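Print | E-mail

Does Rearranging a Bedroom Help You Sleep?
Fidelina Restrepo and Ulises Guzmán
November 2019

Blogs keep saying that moving your dresser or bed will fix bad sleep. We doubted it. Two of us moved our furniture and kept sleep logs for two weeks.

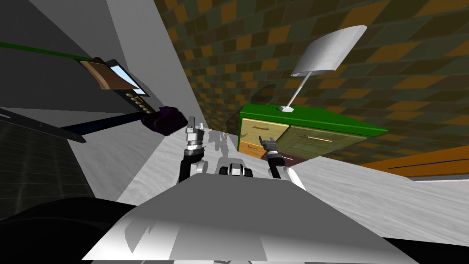

Guzmán slept a little longer, but his exams had also ended. Restrepo saw no change. The Urrego survey of 600 renters claims better rest, yet it never asked about noise or work hours. We would not trust it.

Related items
Noise in Jukville Dorms
Do Desk Plants Do Anything?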